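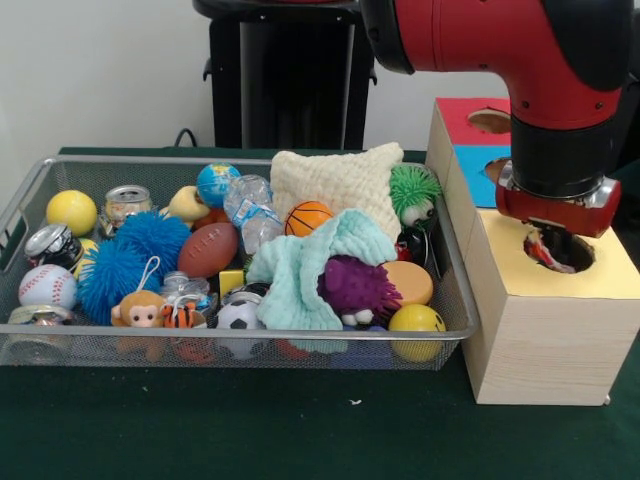 I bought the Clavon storage bench in October, after a good deal of dithering, and I've been meaning to write this up ever since because the reviews I found at the time were all written by people who had owned it for a weekend. We have had ours through a whole winter of wet boots and school bags, so I think I can be fair to it by now.

It came from Braketti in two flat boxes, and the delivery man kindly brought both into the hall. Do have somebody with you for the longer one! My neighbour Ludger Bauerfeind came round on the Saturday with his good screwdrivers and we had it standing by teatime, with a long pause in the middle when we found we'd put the back rail on upside down. The drawings are clear enough, but they are tiny, and the step with the rail is squashed into a corner of the page where you'd never think to look.

Once it was together I was very pleased with it. The seat is a proper height for pulling boots on, which my old one never was (it was really a toy chest with a cushion on top), and the lid comes down slowly on its own. I can't tell you how much I value that with small fingers about the place. Inside there is one deep space and a shallow tray that lifts out. The tray has been a blessing for gloves and dog leads, though it does mean you have to lift it out every time you want the football.

Now for the grumbles. The finish marks easily. I have a pale ring near one end from a plant pot, and neither soap nor a soft cloth has shifted it. The feet are plain and hard, so on our tiles it slid about until I stuck felt underneath. And 273 pounds is a lot of money for something people drop their bags on – I'd looked at the Flinavberg at 100 less, and I still think of it fondly, only the lid on that one slams.

I did have to ring Braketti about a missing hinge cover. A gentleman called Miklós Kozma answered, was perfectly lovely about it, and the part was in my letterbox within the week, along with a spare.

Would I buy it again? Yes, I would, but in the darker colour, and I'd put a mat on the seat from the first day. If you have a narrow hall, measure with the lid open as well as shut. Ours clears the coat hooks by a finger's width and I hadn't checked.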